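Arm for the kitchen bench, part whatever: breakfast station in sim before I bolt anything down

Home builds > Arms and grippers

wattle_servo
Right, so those of you who followed the old thread will remember I was going to have the arm screwed to the bench by September and it'd be making my morning coffee. It's past September. The arm is still in the shed with its wrist off and I've been told (nicely, by the person I share a kitchen with) that it's not coming inside until I can show it behaving itself somewhere it can't burn the house down.

So I've gone the sim route. I'm using the Thongsuk kitchen pack because it was the only one with a moka pot in it, and I've spent far too many evenings dragging cupboards around. The job is simple to say out loud: frying pan off the hot plate, moka pot on, everybody happy. Pan goes somewhere sensible on the bench. The mug doesn't get knocked. Starting layout is pan on the plate with the handle out to the right, moka pot and mug down the front on my side, arm mounted at the back.

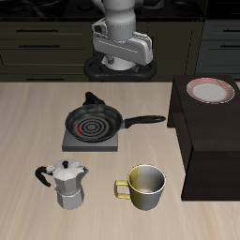
Last edited by wattle_servo, 10:18 pm. Reason: fixed the mount offset numbers

Where I'm up to: the approach is fine, the grasp is fine maybe half the time, and then it all goes pear-shaped when it has to let go of the pan. The gripper model is a stand-in for the Flulach one I've got on order, so the housing is too wide and I know it, but the finger travel is right as far as I can tell from the drawing.

Questions for the brains trust:

Would you grab a pan by the long handle or the stubby helper handle on the other side? The helper points back towards the arm, which is a shorter reach, but the balance seems better from neither of them.

Has anyone mounted at the back of the bench in real life? I've got drawers behind and I'm worried about the elbow.

And is it mad to leave the plate switched on in the sim? I want it to treat the coil as hot from the start.

Cheers all. Kettle's on, ask me anything.

gumtree_gary
Good to see you back at it! Long handle, no question. The helper handle is there for a second hand and you haven't got a second hand. If you lift from the short one the whole pan wants to roll and your fingers haven't got the width to fight it.

Back mount is okay. I had mine on the back edge for a year. Elbow clearance was never the drama, it was me forgetting it was there and opening a drawer into it.

torque_wrench_deb
Going to disagree with Gary a bit. With the mount at the back and the handle sticking out to the right, the arm has to fold its wrist right around to come in square on the handle. I'd turn the pan before I'd change the grasp. Start it with the handle pointing towards the front and see if your success rate jumps. If it does, your problem was never the gripper.

Also what are you using for friction on the handle? The kitchen pack defaults are very generous, I found everything stuck like it had been dipped in honey.

wattle_servo
Defaults. Oh dear. I'll have a look tonight.

I don't love turning the pan, because in my actual kitchen the handle ends up wherever the last person left it, and the last person is usually me in a hurry. But as a test, yep, good idea, I'll do it.

gumtree_gary
Deb's right about friction, ignore what I said about nothing else mattering.

mossy_ridge
Can I be the grumpy one? I don't see what the sim buys you. You've got an arm in a shed. Put a cold pan on an old table in the shed, put the arm at the back of the table, let it drop the pan as often as it likes. You'll learn more in one Saturday sort of a session than a month of fiddling with contact settings, and you'll learn it about YOUR arm. I went through a whole winter of simulated dishes and the first real plate I tried went straight on the concrete.

wattle_servo
Fair cop, and I will get there. But the wrist is off, Mossy! I'm waiting on a bearing from Bornex, they said 10 working days and then they said it again. I can either sit and look at the bits or I can play with the virtual one — and the virtual one doesn't need a bearing.

OK, results. I put the friction down to something a normal handle might have and turned off the auto-settle thing. Then I ran it 18 times from the same start. It let go cleanly and left the pan flat on five of those. The others were some flavour of wrong, and the flavour I keep getting is the pan finishing on its side, propped up against the dark box on the right where I've got the plate sitting. My script was counting those as a pass! It only checks that the pan isn't on the burner. So by its own rules the arm was doing brilliantly and I had a bare red coil and a frying pan standing up against the furniture.

Anyway I've rewritten the check so the base of the pan has to be level and supported. The success number looks terrible now and I feel much better about it.

Something else I hadn't thought about: with the pan up on its rim like that, the handle sticks up into the space where the right finger wants to be. If I send the arm straight off to the moka pot from there I get a contact on the way out almost every time. I've started adding a straight-up retreat before it does anything sideways. It's slow and a bit dopey looking, but it clears.

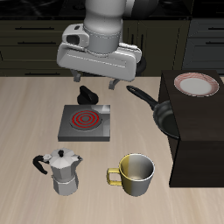

Jaruwan Duangkaew: I would move the box before touching the retreat. You have given the arm a wall right next to the place it wants to put the pan, and it will keep finding the wall. On our bench at Pernholm we keep the landing spot clear on every side by more than the width of the pan, and only bring obstacles back in once the placing is boringly reliable. Also please put in a rule that the coil goes off as soon as the pan lifts. I know you want it treated as hot, but hot and powered are different states and your planner should know both.

wattle_servo
Oh that's a good one, the two states. I've only got the one flag and it's called "hot" and it's doing the work of both. No wonder the moka step was confusing, because for that one I need it powered and for everything else I'd like it off but still avoided.

Moving the box hurts though. It's there because my real kitchen has a side cupboard in that spot, and if I take it out I'm modelling somebody else's kitchen.

torque_wrench_deb
You're not taking it out forever. Slide it away, get the placement working, then slide it back a bit at a time. If it all falls over at some distance then you've learned your minimum landing space, and you can go and measure the real bench and find out if you've even got it.

mossy_ridge
Or put the pan on the LEFT. There's a whole stretch of bench over there with nothing but the back end of a coffee pot near it.

wattle_servo
Mossy. I've been at this for weeks. I never tried the left.

In my defence (weak) the handle points right so I just assumed the whole pan should go right. If it goes left the arm has to carry it across the plate, but it's lifting off the plate anyway so what do I care. The moka pot handle is on the left side too, so I'd have to keep the pan well back or I'll block my own next grasp. I'm going to try it after dinner.

gumtree_gary
Watch the mug!! If you swing a pan with the handle trailing at bench height you'll clean up everything along the front. Lift first, then swing. I've lost two good mugs that way and one of them was a present.

Jaruwan Duangkaew
Left can work, but Gary's warning is the important part. Set a carry height above the knob on the moka pot lid, with margin, and make it a hard limit. Then the trailing handle can do what it likes. I would still move the box.

wattle_servo
Carry height set. Box moved (I heard you both times, Jaruwan). Placement on the left is coming down flat far more often than it did on the right, I haven't done a proper batch so I'm not quoting a number yet. The odd ones that fail now are failing at the grasp, with the handle twisting in the fingers as it lifts, so that's Deb's friction question coming home to roost.

Has anyone put rubber pads on the Flulach fingers? The drawing shows a screw hole near each tip but doesn't say what it's for.

torque_wrench_deb
Pads, yes. Silicone if it's going anywhere near a pan that's been on the heat, the ordinary rubber ones go gummy and then they smell. Cut a shallow V down the middle so the handle can't roll. I glued mine first and then gave up and used the screws.

mossy_ridge
I glued mine and they're still on. Rough the metal up properly first and glue is fine.

torque_wrench_deb
Near a hot plate though, Mossy?

mossy_ridge
Near a soldering iron. Okay, use the screws.

wattle_servo
Screws it is. I'll cut a pair this weekend if I can find the silicone sheet, it was under the lathe last time I saw it. Will post the proper batch once the powered/hot thing is split up, and if the bearing turns up before then Mossy gets his cold pan on the shed table.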